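Clulari opens its spare-room bedding range in Flutinville this November

I'll come right out and say it: I love making a bed! So I'm thrilled to announce that Clulari, my little bedding shop in Flutinville, is launching Skurnia, a range of sheets and covers made for the guest room you keep meaning to sort out (mine included).

We start with the fitted sheet, and I've gone for olive green. It looks great against plain white walls, and it sits nicely next to gray upholstery and light wood.

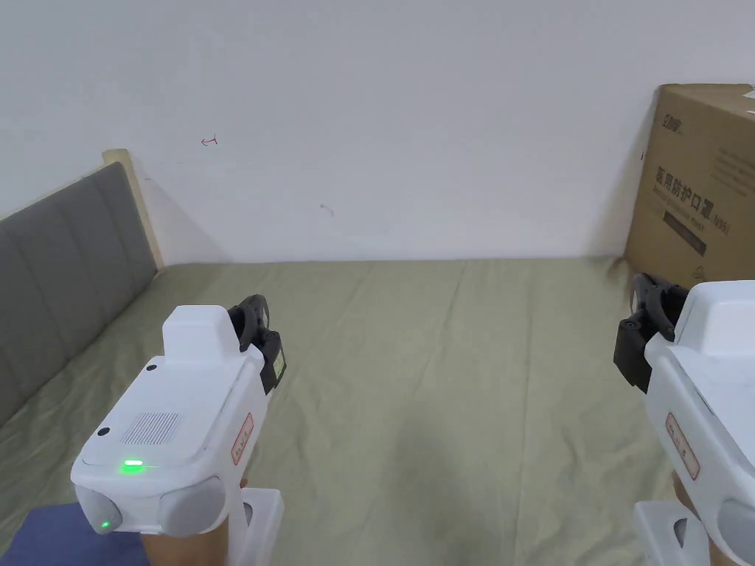 Olive-green fitted sheet with a gray padded headboard.

Yes, it creases, and I like it that way – I haven't ironed a sheet in 8 years and I'm not starting now. There are 56 pieces in the range, all sewn for us by our friends at Sisodia, and we have 2,488 sets ready to go out the door.

If green isn't your thing, try something paler. Cream is my pick for a small room, and it goes with any blanket you throw on top. 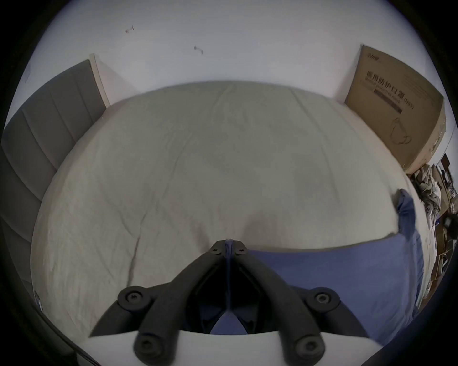 Pale cream bedding, soft folds and all.

Skurnia goes on sale at 2 p.m. on launch day at the Flutinville shop. Press samples are available on request from the Clulari front desk.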